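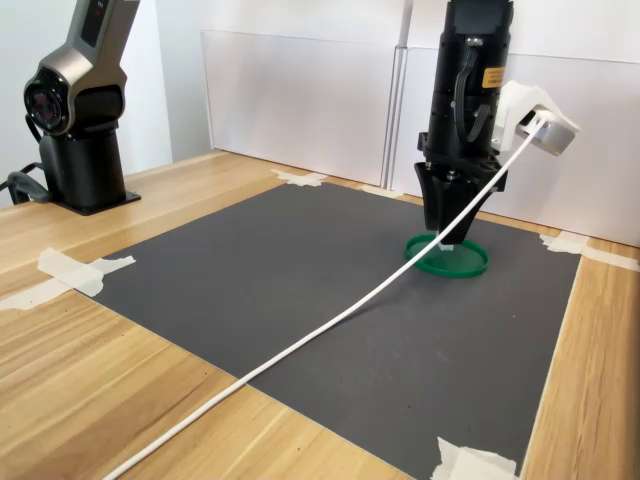
Where does a lid go when it's off the jar? Flat on the mat, towards the back, so your hands have the front half free.

**Home storage, session 3 - lids, jars, tubs** (C. Ververidis, Futstead annexe, Tuesday group)

Last week = dry goods. This week lids. Bring one from home, any size, round if poss.

Setting up the bench

- grey mat down first, masking tape on the corners, tear it by hand, fine if it's scruffy
- one lid out at a time
- rim: run a thumbnail round it, feel for nicks
- write the size on tape, not on the lid itself - ink never comes off the green ones

Sorting at home

Match every lid to its tub before you buy anything. Odd ones go in a bag till August, then out. Shallow lids stack, deep ones nest, dont mix the two in one drawer. Chrysanthi's own drawer had 11 spare lids and no tubs at all.

Smells: bicarb paste, leave overnight, rinse. Tomato stains - sunny windowsill, sometimes works.

For next time: read the Zervas sheet on seals (pile by the door), page 2 only. Anyone going to the Ustthorpe session instead, tell me befor you leave. Kettle's on at ten.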